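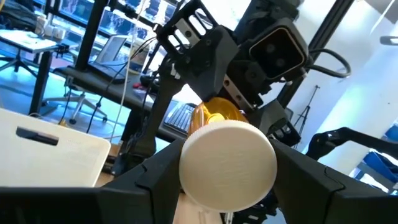

Bottle cap notes, April, written up after lunch

Picking up where Vasco left off on the pill bottle task. For anyone who wasn't in the room: one arm holds the amber body, the other takes the white cap and does the turning, and we're trying to find out if the policy learns the hand-off better when the demos are split at the moment of second contact. We've been training on whole episodes up to now and I've been grumbling about it for weeks, so it was only fair that I got to do the relabeling.

The set is 182 demos. Celeste and I went through every one and put a mark where the second gripper first touches the bottle. Tedious! The wrist view helps a lot when the cap faces you, but once both fingers are on the rim you lose most of the body behind the cap, and then I was going by finger position and the force trace. We disagreed on a handful, and I kept her marks because she teleoperated most of those and remembers them better than I do.

Then two training runs with the same seed and the same number of steps. Run one is the old way. Run two gets a phase flag as an extra input (before contact, after contact) and nothing else changed. I wanted to throw in the new image crop too and Armindo talked me out of it, which, fine, he was right, I'd never have known which one did the work.

Results, 90 trials per policy, cap off and set down counts as a success:
Whole episodes: 61
With phase flag: 74

Pretty happy with that. The old policy's favorite mistake was starting the twist with only one finger loaded, so the cap slides along the ridges and the wrist just spins. With the flag I saw much less of it. What I still see is the bottle tipping a little toward the holding arm when the turning arm pushes in too hard, and the flag does nothing for that one. Might be a stiffness thing. Arnaldo thinks it's the calibration between the two arms and wants to redo it before anybody touches the gains.

One thing that bugs me: the flag at test time comes from a threshold on finger current, and I picked the threshold by eye from the demos. I tried it a bit lower and the flag flipped early, with the fingers still closing on air. So some of that improvement could be me getting lucky with a number. Sérgio, if you have an afternoon, could you sweep it properly? The script is in the Plallora folder, the config is the one ending in _phase2.

Also, the cable on the holding arm's camera loops out pretty far, keep an eye on it if you change the start pose.

Next up:
- threshold sweep (Sérgio?)
- arm to arm calibration, then repeat the 90 with the flag
- try the smaller bottle, no new demos, just to see
- ask Celeste if she kept the force traces from the first batch, I can only find 80 of them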